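2024-07-01

Balancing cart, encoder counts

Picked up where I left off with the drift on the left wheel. The cart stays upright on the bench but it creeps backwards and slowly turns, and the odometry says it's going straight. So either the wheels are different diameters or one of the encoders is losing counts. I'd assumed wheels. Swapped them side for side this morning and the creep stayed exactly where it was, so the tyres are off the hook.

Put both motors on the stand with the wheels off and ran the same move on each, ten turns of the output shaft, stopping against the pin by hand. Right side gave 3,549 every time. Left side was short by 143 on the first run and short by 184 on the second. A wrong gear ratio would be short by the same amount each time, so it's dropped edges.

Things I tried on the left, in order:

Reseated the plug. No change.
Swapped encoder cables between sides. The fault stayed on the left.
Swapped the two inputs on the Nivora board and changed the pins in firmware to suit. The fault stayed with the left motor.
Slowed the move right down. No missing counts at all.
Scoped channel A at full speed. The low level is fine but the rising edge is very lazy and doesn't always get up to the threshold before it's pulled down again.

The right encoder has pull-ups fitted on its little board. The left one has the pads but nothing on them, so it was relying on the weak internal pull-up in the micro. Same part number on the label, colour of the solder mask slightly different, so probably a later revision. Jiahui Deng ordered the second motor in March when the first pair turned out to have only one good gearbox between them, so that fits.

Soldered two resistors across the header on the left side as a temporary fix. Edges now look the same on both channels and the next three runs matched the right side to the count. Put some heatshrink over it but it wants a proper spot on the next board.

Firmware: I had also turned on a glitch filter a while back when I thought it was noise. Took it out again. It was making the slow edges worse and hiding what was going on. Kept the counter that flags illegal transitions, as it costs next to nothing. Worth looking at that value first next time the cart wanders.

With the wheels back on, it balances and holds heading along the whole length of the bench. Still a bit of a buzz when it's standing still – I think that's gearbox backlash and the D term fighting each other. Yuxi Fang suggested a small deadband on the motor output, which I haven't tried yet. I'd like to centre the battery first. It sits off to one side under the Meng bracket and the balance angle needs an offset to make up for it.

The battery strap is on its last legs too. Hook side has let go of the stitching.

Parts used: 2 resistors, short bit of heatshrink. We're low on JST housings, there are 3 left in the drawer and the crimp pins are nearly gone as well. Add to the Arau order with the strap.
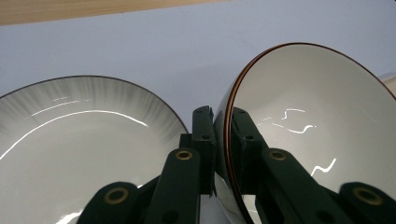
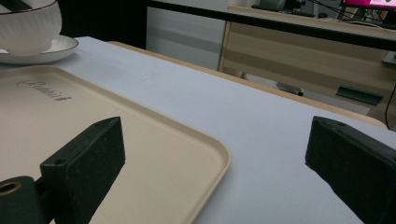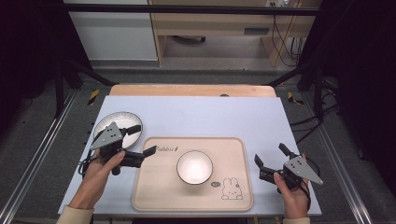 White tabletop. Last one shows the bowl on the Rabbit tray, plate to the upper left.

Still to do

Deadband, start small and only while the wheel speed is near zero.
Move the battery to the centreline and redo the angle offset.
Pull-ups for both encoders on the Brekau board layout, then take the resistors off the header.
Check the spare motor for the same empty pads before it goes back in its box.
Put the ten-turn test in the repo. I typed it in by hand again today and got the direction pin wrong the first time.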